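The Window Room: Clothes, Bags and Bedding

Gallery 3

Photographs and notes by Priya Marchetti

The flat in Trostamport was let furnished for eleven years and then came back to us with most of its cupboards full. This gallery covers the window room, where the clothes, bags and bedding were sorted in February before going into storage or on to other people. The kitchen and the hall have their own galleries. The notes are kept in the order the work was done, so a few things come up more than once.

The room

The window room is the lightest in the flat and was used for sorting from the start. The long sill takes the bags. Bedding and clothes go in front of it, where the colours can be seen properly. Dark navy and black are hard to tell apart under the ceiling light, and we put two odd socks into the same pair before moving everything to this end.

The wardrobe stands on the opposite wall. It is a Montoya, the narrow model, 680 mm wide inside the doors. Coats hang well enough in it but anything with padded shoulders catches on the left-hand hinge. It is staying with the flat.

The order of work

Bedding first, then tops and dresses, then coats, then bags. Bedding came first for no better reason than that it was at the front of the cupboard. Once the biggest sheets were out they were useful to lay the dark clothes on, and they stayed out until the end.

Each item was looked over, emptied if it had pockets, and put with one of four lots: keep, store, give away, rags. Rags turned out to be the smallest lot. There was a fifth lot for a while, called "ask", which grew quickly and was done away with.

White bedding

Sheets and covers were opened out fully before folding. Most of the marks we found were along old fold lines, where the cotton had yellowed a little from years on the shelf. A soak overnight took most of it out. Two pillowcases were no better after the second soak and went to rags.

A sheet is easier to fold with two people. With one person, the best way is to lay it down, bring the far edge over, and work along it from left to right, smoothing towards the middle.

Black clothes with white trim

There was more of this than we expected. Black with white stripes, black with white edging, black with scalloped rows that look like strings of small beads or loops until you get close. Trim of this kind snags on zips, hooks and watch straps, so these pieces were kept flat and away from the bags once the first one had been caught. It was only a pulled loop and was eased back with a blunt needle.

Folding them along the rows keeps the trim from creasing across. Where the rows run in different directions on the same garment, fold by the side seams and put up with it.
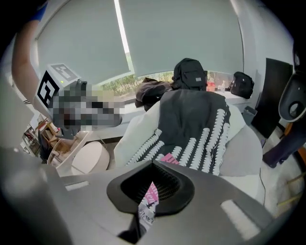

Tags were the next job. Anything with a tag or label we could read was noted down with its size and washing instructions, and anything without was put down as "hand wash" to be on the safe side. Several had labels that had been washed blank. One jumper had three sets of instructions sewn into the same seam, in three languages, and they did not agree.

Swing tags and pinned tags came off at this point too. Use small scissors and cut the loop. Pulling it leaves a hole in anything knitted.

Backpacks

Backpacks are slow to sort on account of the pockets. Front pocket, main pocket, the flat one against the back, and usually one more that is found by accident a week later. We had bus tickets, a key for a bicycle lock, a folded map of the harbour and a great many pens. The key has been tried in every lock in the building and fits none of them.

Zips were run from end to end. A stiff one was rubbed with candle wax and run up and down until it moved freely. Top handles were given a good pull, as this is where the stitching goes first. All the backpacks were sound apart from one strap, which was re-sewn with doubled thread.

Shoulder bags

Most of these are small, dark and plain, with a zip along the top. They were emptied over a tray, turned inside out where the lining allowed, and brushed. Crumbs in the corners come out with a dry paintbrush.

Straps were unclipped and put inside the bag they belong to. This was learned the hard way -- in the hall we had put all the straps together in a box, and it took an evening to match them up again.

Soft bags and jackets

Heaps of brown and black cloth look much the same from across a room. Twice somebody picked up a bag, shook it out and found sleeves. Jackets were hung as soon as they were checked, and anything that could not be hung was rolled. Rolling suits the softer ones and they can be stood on end in a crate.

Small things on the sill

Bottles, tubes, caps and other small things that came up during the day went on the windowsill, to be dealt with before we stopped for the evening. It worked better than a box, as a box gets a lid put on it. Bottles with anything left in them were kept out of the crates altogether. A hand cream had opened inside a washbag in the hall, and cleaning that up cost us the best part of a morning.

Crates and labels

The clothes were packed in Brorkora crates, which stack when full and fit inside each other when empty. A layer of tissue went between the trimmed pieces. We bought 200 sheets of it and used nearly all of them, more than half on the black and white things alone.

Each crate has a Favine card label tied to the handle, written on both sides in pencil. Pencil lasts better than ink in a damp store. The label gives the room, the lot and the heaviest thing inside, which helps whoever has to lift it. Heavy things went at the bottom, with bedding down the sides and clothes on top. One crate of coats could not be lifted by one person and had to be split.

The store is unit 2929, on the upper floor, reached by the goods lift. Bedding is at the back on the left. Bags are by the door, where family members who have asked for one can get at them without moving the rest.

Where things went

The sheets in good order were shared between two households. The trimmed clothes were kept together, as my aunt would like to go through them when she visits and choose a few for altering. Coats went to whoever they fitted. The backpacks were taken quickly and we could have given away more. The small shoulder bags have been slower and several are still in the store.

Still to do

The top shelf of the wardrobe, with blankets and one hatbox. The curtains, to be taken down and measured. The left-hand wardrobe hinge, if the right screws can be found.

Pictures of the blankets will be added here when they have been unpacked and aired.

Previous gallery: The Hall
Next gallery: The Kitchen Cupboards
Back to all galleries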